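The robot gets the good chair

On the packing floor at Bravus, in Odley, the best spot used to be the one by the radiator. A robot arm has it now. "It doesn't even feel the cold," says the packer who stood there for 11 winters and has been moved, with a pay rise, to a desk.

She doesn't want her name used, partly out of modesty and partly because her manager reads everything. Her job these days is rehearsal. Before the arm is allowed near a new product, she runs the pick on screen and watches for anything daft.

"I used to pack 314 boxes on a decent shift," she says. "Now I watch a cartoon of somebody packing them. My mother thinks I've been promoted to television."

The arm came from Drelau in November, along with a manual of 69 pages and a trainer who stayed until lunchtime. The rest they worked out themselves. The first trial had 3,816 practice picks in it, and she sat through the lot with a flask.

What does she look for? "Whether it goes in where I would have gone in. It likes a straight line. I'd have come round the side, because I've had my knuckles skinned and it hasn't got any."

Her notes go back to the programmers, who are polite about them. One early note read simply "no". Another, on the angle of approach to a carton flap, ran to 90 words and was adopted whole, and she has kept a copy in her locker next to her old gloves.

Not everyone got a desk. Two of the night packers left for Bakos, across the ring road, where the boxes are still done by hand and the canteen is said to be better. She misses them. "You can't have a moan with it," she says of the arm. "Well, you can. It's a very good listener – it just never says anything about its own feet."

On her screen, the gripper's two fingers stand apart over a stretch of plain brown, with nothing between them.

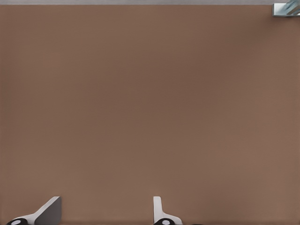

What happens at half past two

The late shift comes in and she hands over her notes, which now have a proper form with a box for "other". She fills in "other" first. Would she go back to packing? "In summer, maybe," she says. "I'd want the radiator spot, though, and I'd want it in writing."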